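Bench 18 check – Thursday, before lunch
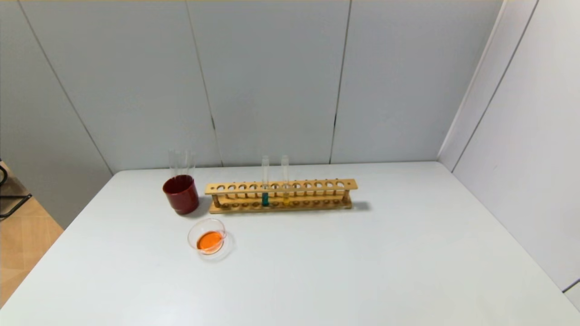
Rocío Solís thinks the open containers should come first on this sheet, ahead of the rack, and she's asked me twice now. Fine, they're first!

Beaker – OK. Dark red liquid, about two-thirds full, so plenty of room below the rim. Needs a label today, please.

Petri dish – move it. The orange one is right in front of the beaker, and I'd knock it with my sleeve for sure (I did exactly that at Flernness and scrubbed for an hour).

Rack – OK. Wooden, stands parallel to the back wall, just how I like it. I ran a thumb along the base board and got no splinters.

Test tubes – OK, upright near the middle. Stoppers are in the Jemden drawer if you're leaving them overnight.

Tabletop – wiped it myself at the start. Use the Skindia cloths, they don't shed.

Spill kit – restock. I opened order 474 for more pads – chase it if they aren't here by September.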